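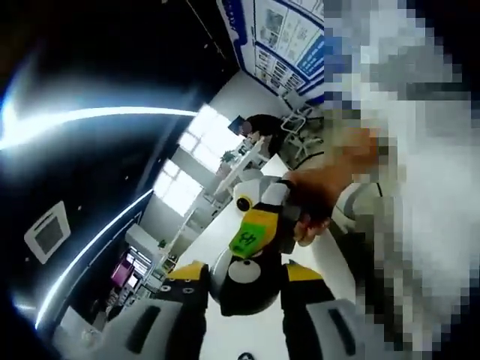

Joana Simões
Went to the same open day on Tuesday and came away less impressed than the rest of you. Goossens charged 17 for the ticket and we got a talk plus a turn at one table.

acarrilho_bench
The turn at the table was the whole point for me. You hold the gripper yourself, do the task, and the recording goes into training. I did mine twice and dropped it once. They keep the drops too.

Joana Simões
Fine, but the speaker said 200 recordings per task and then showed no arm running any of them. I wanted to see the result.

Aníbal Sampaio
They did run the arm, at the 4 p.m. slot. It was slow. It picked up four out of five and pushed the last one off the mat. You must have left by then.

Joana Simões
I left at 3. The schedule on the Clandham page didn't list a 4 p.m. slot.

hostum_fan
It was on the sheet at the door – easy to miss. Did anyone ask about finger wear? We run the Hostum tips at work and replace them after 1,000 grasps.

Aníbal Sampaio
I asked. They swap them when they look bad, no set number.

hostum_fan
That's a poor way to do it. Worn tips change the grip and then your early recordings don't match the late ones.

acarrilho_bench
Depends on the task. For soft stuff I doubt it matters.

hostum_fan
It matters more for soft stuff.

Sofia Calado
Next one is in January, same building. Sign up early, the table turns go first.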